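# The Hermit Will See You at Nine

Setsuko Takeda's history of religious solitude asks how anyone ever got any
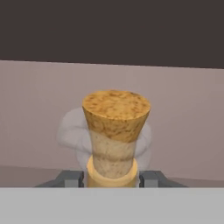 **BOOKS & BELIEF**

The first thing a hermit acquires, according to Setsuko Takeda, is visitors. Her new book, *Alone With Company* (Esside, $30), follows 17 men and women who withdrew from the world to pray and were promptly asked for marriage advice.

Takeda spent nine years in parish archives, and it shows, mostly to the reader's benefit. We meet the anchoress of Balthorpe, walled into a cell beside the church and consulted through its window on drains, debts and the state of the soul, in that order. We meet Brother Sorensen, who moved farther up his hill each spring and was followed each spring by a slightly better footpath.

The book slows down in the chapters on church law. Bishops wanted their solitaries licensed, inspected and financially supported by somebody else, and Takeda quotes the letters at a length only a bishop could love.

She is much better on prayer itself, a subject she treats without embarrassment or incense. Her own retreat at Skedau, described in the last 100 pages, was meant to last all of November. She came home early with a cold and a borrowed psalter, which she still hasn't returned.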